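Search this site Enter keywords

Handling standards must cover the home as well as the plant

By Edileuza Lopes
Mar 11, 2018

The draft code of practice on automated handling, released for comment in February, runs to 32 pages. Two of them concern private dwellings. 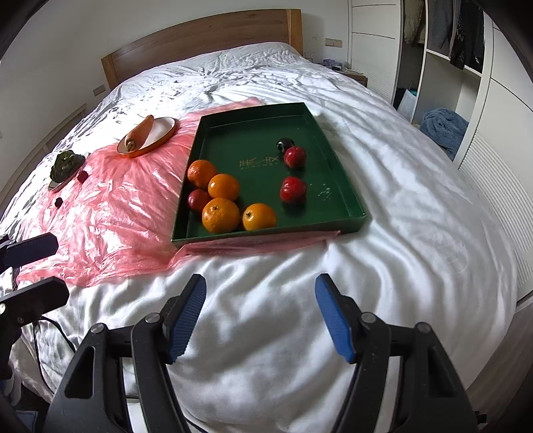 That proportion should be revised before the code is adopted. Industrial rules assume a level bench, a fixed light source and parts of known size. A household offers soft surfaces, food of uneven shape and dishes set down wherever there was room.

The Bircombe working group has proposed a single limit on grip force for all domestic goods. My colleague Pascal Schmieder supports it on grounds of simplicity. I cannot. A limit suited to a carrot will bruise a plum, and a code that overlooks the difference will not be honoured in practice.

Three amendments are recommended. Finger pads should be cleaned between food and bedding - a matter on which the draft is silent. Cables should be secured clear of the work surface. Trial records should name the room and the furniture used, as Muvent already requires of its contractors.

Written submissions close at the end of the comment period and should cite the relevant clause.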